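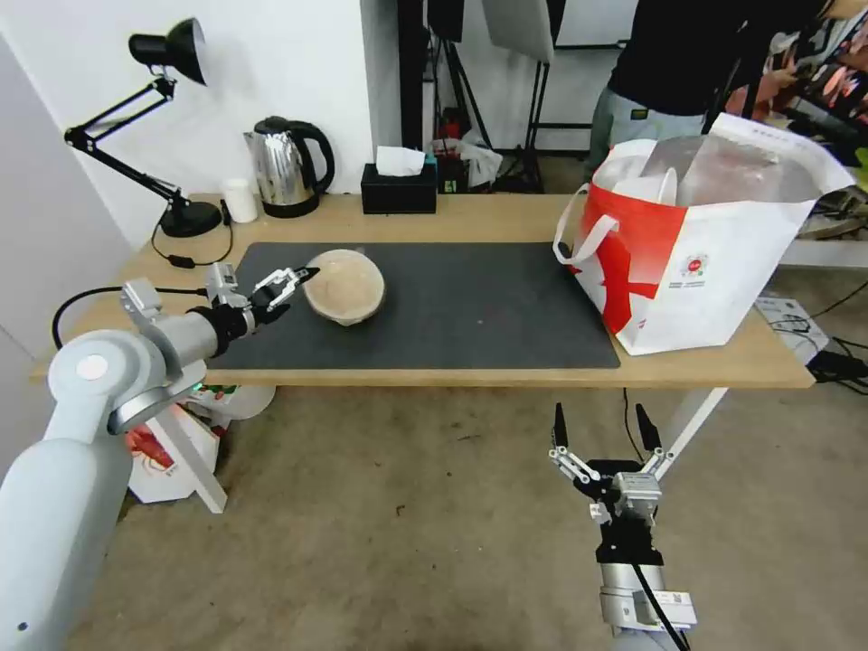
Worktable 2, back row: desk lamp, cup, kettle, tissues. Bag on the right.

TABLETOP AND SMALL APPLIANCE CHECK
Oltwood shared workroom, November round
Checked by: Jiahui Yin
Comments read and answered by: Maarja Paulauskas
Marks used: OK / FIX / ASK

I love doing this round, and I mean it! You get to look properly at all the stuff people use every day and walk straight past. Worktable 2 gets the long comments this month because it has the most on it. The other tables are on the short sheet by the door.

1. THE TABLE

1.1 Table stands level, no rocking when leaned on. OK
Pushed on all four corners and it didn't budge. The felt pads we put on in spring are doing a great job.

1.2 Top free of splinters and sharp edges. OK
Ran a cloth along the whole front edge and it never caught. Light wood like this shows every mark, so I had a good long look near the kettle for rings. There's one pale one, old, no rough spot.

1.3 Mat lies flat, corners down. OK
Big fan of the dark gray mat. It covers such a good stretch of the left and middle that bowls and tools can go down without a clatter. Please wipe it, don't shake it out over the floor (crumbs get under the heater and then I'm on my knees with a ruler).

1.4 Bowl checked for chips and cracks. ASK
The beige one. The rim is rough all the way around and I can't tell if it's meant to be like that. I rather like it! But if anyone eats or drinks from it I'd want to know how it was finished.
Maarja: It's for holding parts and bits and bobs. Let's keep food out of it and call it OK.

2. DESK LAMP

2.1 Base sits flat and fully on the table. OK
Round base, good and heavy, well back from the front.

2.2 Arm holds its position at every joint. FIX
Nearly perfect. The upper joint sinks a little when the arm is stretched right out. Quarter turn on the knob should do it. Everything else on this lamp is a pleasure, the shade swings around smoothly and stays put.

2.3 Shade clear of paper, tissue and plastic. OK
Keep it that way when you swing the lamp over. The tissues live on the same back row, and a long reach could bring the shade right over them.

2.4 Cord undamaged, inline switch clicks on and off. OK
Looked along the full length, no nicks, no flat spots. The little black switch rests on the tabletop, where you can find it without hunting. Last year's lamp had it behind the table leg, so this is a huge step up.

2.5 Bulb within the rating printed inside the shade. OK

3. KETTLE

3.1 Kettle seated squarely on its base. OK

3.2 Lid closes fully. OK
Good firm click.

3.3 Handle tight, no movement. OK
Filled it, lifted it, tipped it over the sink. Solid as anything.

3.4 Switches itself off at the boil. OK
Timed it twice, and both times it cut out promptly. I was so pleased I made tea.

3.5 Scale inside. FIX
A chalky patch on the bottom, about the size of a coin. Vinegar and water overnight, two rinses, then boil once and throw that water out. Leave a note on the lid while it's soaking, please, we all remember the vinegar coffee.

3.6 Kettle kept away from other cords. ASK
The lamp cord comes down on this side of the lamp and the kettle is only a cup's width or so farther along. It would be lovely to have more room there. Could the lamp go a hand's width to the left?
Maarja: Yes, go ahead. Put a bit of tape down where the base should sit so it finds its way back.

3.7 Asset sticker matches the list. OK
3329 on the list, 3329 on the sticker. Hooray. In the last round two kettles had traded stickers and it took me a whole coffee break to sort out.

4. CUP AND TISSUES

4.1 Cups clean and whole. OK
Just the small white one. Please take cups back to the kitchen at the end of the day, because between the lamp and the kettle is exactly where a sleeve comes through.

4.2 Tissue box in place and stocked. OK
Black box with a tissue standing up ready. I asked for a box at every table after the October spills and I'm delighted to see it stuck! Box stays to the right of the kettle, away from the spout. Turn the spout toward the wall when you put the kettle down.

5. BAGS AND PACKAGING

5.1 Bags on the tabletop stand steady. OK
The big white and red paper one on the right. What a cheerful bag, with that bold diagonal stripe. It stood up fine when I nudged it.

5.2 Bag handles not hanging where they can snag. OK
Rope handle on the left side is standing up in an arch. Tuck it in if you're working close to it.

5.3 Loose plastic kept away from heat. OK, with a comment
There's plastic poking out of the top of the bag, including a see-through plastic bag and a white spoon. It's on the far side of the tissues from the kettle, so I'm happy. Don't let it creep left. A paper bag full of plastic next to a hot kettle would be a FIX on the spot.

5.4 Contents known to someone. ASK
Whose is it? If it's lunch things for sharing, the kitchen shelf has space. If it's for the Pludov table, label it and leave it.
Maarja: I'll put the question on the board. Leave it there until the next round.

6. CABLES AND OUTLETS

6.1 No cable under a mat or under a table leg. OK

6.2 Cable at the left end of the table loose enough, no tight bends. OK
A nice wide loop. Keep it looped and off the floor.

6.3 Outlet plates tight to the wall. OK

6.4 Power strip not overloaded. OK
Strip is an Ellby, limit on the label is 4000 watts. Kettle and lamp together come nowhere near it. Please don't add the heater to the same strip when it gets cold. The heater gets its own outlet by the window.

7. JOBS FROM THIS ROUND

Lamp joint, item 2.2: Jiahui, next time I have the small screwdriver set on me.
Kettle soak, item 3.5: whoever locks up. Sign the lid note.
Lamp move and tape, item 3.6: Jiahui, together with the joint.
Bag owner, item 5.4: Maarja, on the board.
Spare bulb: order from Khokhar with the next batch, same fitting as before.

Short sheet has 11 lines and they are all OK, so thank you everyone at the other tables. I'll be back at 9:30 with the tape.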